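4.2 Loading a rule set into Fodura

Rule sets written for Gamau must be converted before Fodura can read them.

1. Stop the Cleletti scheduler.
2. Open the rule file and check that each role has a parent. A rule set may hold up to 314 roles.
3. Select Convert, then Validate.
4. Correct any role marked red — unresolved names are the usual cause — and validate again.

Caution: converting overwrites the previous tree. Save a copy first.

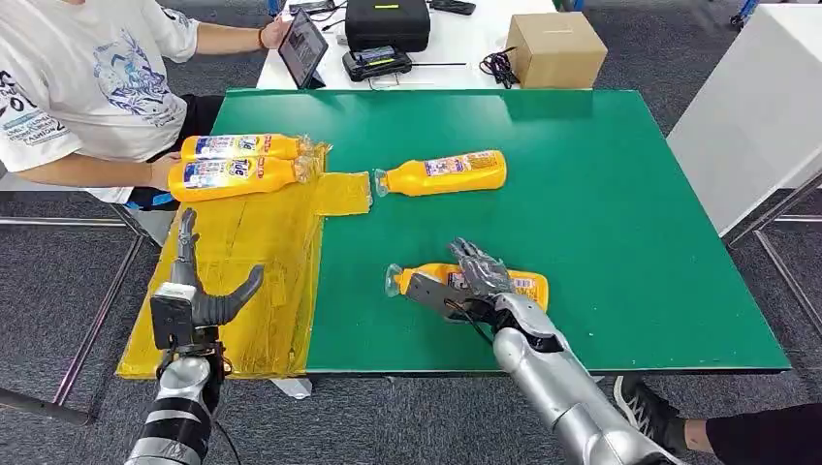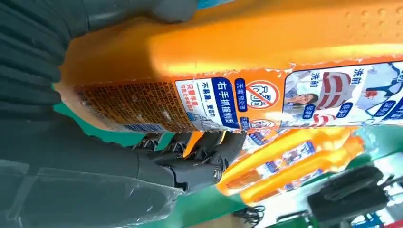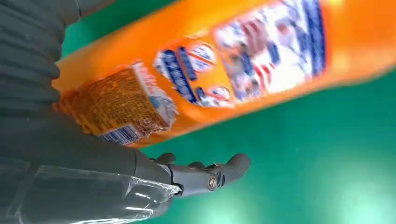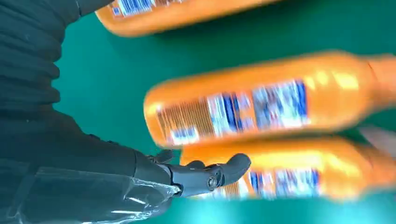 5. Restart the scheduler and wait for status code 21.

Note: code 52 means that two roles share a name. Rename one and repeat from step 3.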